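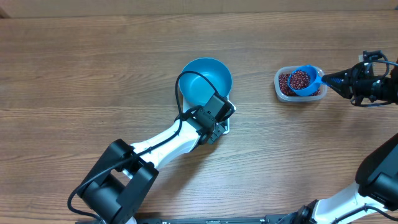

Figure 6.1 Two-arm cell portioning dried beans with a scoop.

Chapter 6
Planning and Budgeting for a First Cell

6.1 What the price on the quote covers

The quoted price of a robot arm is the figure most buyers remember, and it is seldom the largest part of what they end up spending. This chapter follows a small firm, Lillgate, through the purchase of a two-arm bench cell for filling sample packs of dried pulses. Its production planner, Solveig Kristiansen, was asked to prepare a budget that the owners could approve in one sitting. Her first draft listed the arms and nothing else.

A usable budget has at least four headings: the arms and grippers, the things they handle, the bench and its fixings, and the hours of staff time needed to set the work up. The second heading is easily forgotten. Scoops, bowls, scales and food containers cost little each, but they have to be the same every time. If a supplier changes the shape of a scoop handle, the grip may have to be set up again. Lillgate therefore bought 200 identical scoops at the start and put them in store. 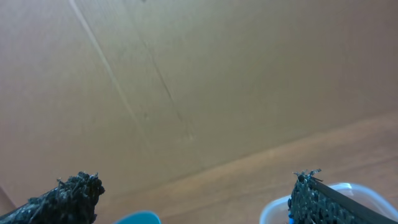 Consumable parts of the gripper belong under the first heading. Finger pads wear, and the rate depends on the load and the surface gripped. Lillgate allowed for a change of pads every 3,000 cycles and entered the cost as a monthly sum. Cameras and cables were treated in the same way, with one spare of each held on site.

6.2 Comparing two offers

Two suppliers replied to Lillgate's enquiry. Tudose offered the lower purchase price, with training charged separately. Delteck asked for more but included commissioning and a support visit in February. Placed side by side over one year, the offers differed by 421 pounds, far less than the first pages had suggested.
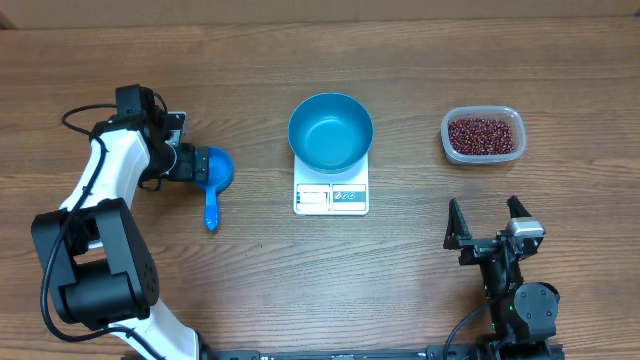
Photo: Diễm Đỗ / Skevley

Weighing raises a further question. A kitchen scale is cheap and can be read by a person standing at the bench. A scale that sends its reading to the controller costs more and needs someone to connect it. Kristiansen costed both and chose to run the first 1,000 portions with staff checking the weights by hand. The connected scale went into the second year's budget, along with a further two days of set-up time.

Before reading on, note the three terms used throughout the chapter: purchase cost, running cost and set-up cost. Each is defined in section 6.3 and applied to the Lillgate figures in Table 6.1.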